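Why is cloth stripy? How weaving works

Last updated: March

Get a bit of cloth. Tea towel, pillowcase, anything. Hold it really close to your eye. See the tiny crisscross? Those are threads, going over and under each other. Loads and loads of them. That's weaving.

Not a jumper though! Jumpers are knitted, all loops. Different page.

First, two words to learn.

WARP. The threads that go up and down. They get stretched tight before you start.

WEFT. The thread that goes side to side. Over one, under one, over one, under one, all the way along. Then back again the other way, but swapped. If you went over it last time, go under it now.

How to remember: weft goes from weft to right. (Sorry. It works.)

So where do checks come from? Easy. Colours. Say your warp is mostly grey with a white thread every so often. You get white lines going up. Now do the same with your weft. White lines going across too. Put them together and you've got squares.
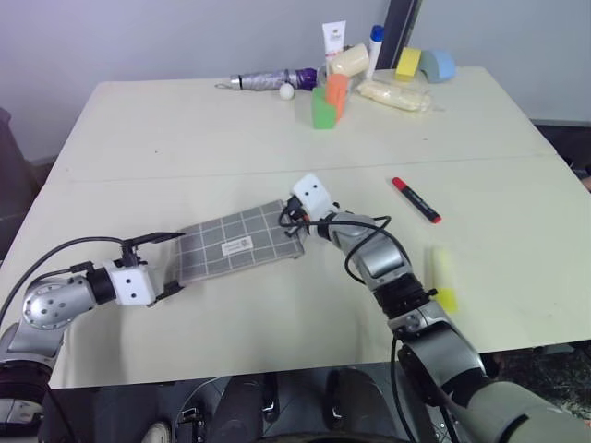

Grey cloth with a white check, folded.

Some checks are printed on afterwards, like a stamp. To find out, turn the cloth over. If the back is much paler it might be printed. If the pattern is just as strong on both sides its probably woven in.

Big squares = white threads far apart. Little squares = close together. Change the gaps and you get a whole new pattern. Tartan is the same trick with more colours.

The machine for weaving is called a loom. A loom holds the warp tight and lifts some of the threads up, so there's a gap. The weft whizzes through the gap on a thing called a shuttle. Then a sort of comb pushes it down snug. Lift, whizz, push. Lift, whizz, push. The old loom at Ellwood Mill has 951 warp threads and every single one had to be threaded by hand. Imagine dropping one. 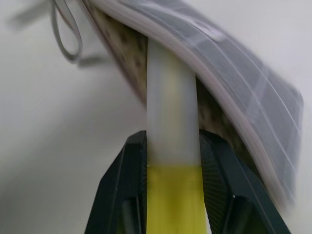
Pluvdale Young Makers Club :: Textiles Team

Make your own! You need stiff card, wool, scissors, tape.

Cut little slits along the top and bottom of the card, same number each end. Wind wool up and down through the slits. Tape the ends at the back. There's your warp.

Tape the end of a diffrent colour wool to a lolly stick. Over, under, over, under. Turn round and come back. Push each row down with a fork.

Swap colour every 5 rows for stripes. Don't pull too tight or the sides go in and it looks like an apple core.

Stuck? Count your slits. One missing, usually.

Comments

boserard_bookworm: did mine in purple and green, it went wonky but my nan put it under her teapot

Flerkus: how many rows do you need for a bookmark??

mossy73: i did 70 and it was a bit long

Flerkus: ok thanks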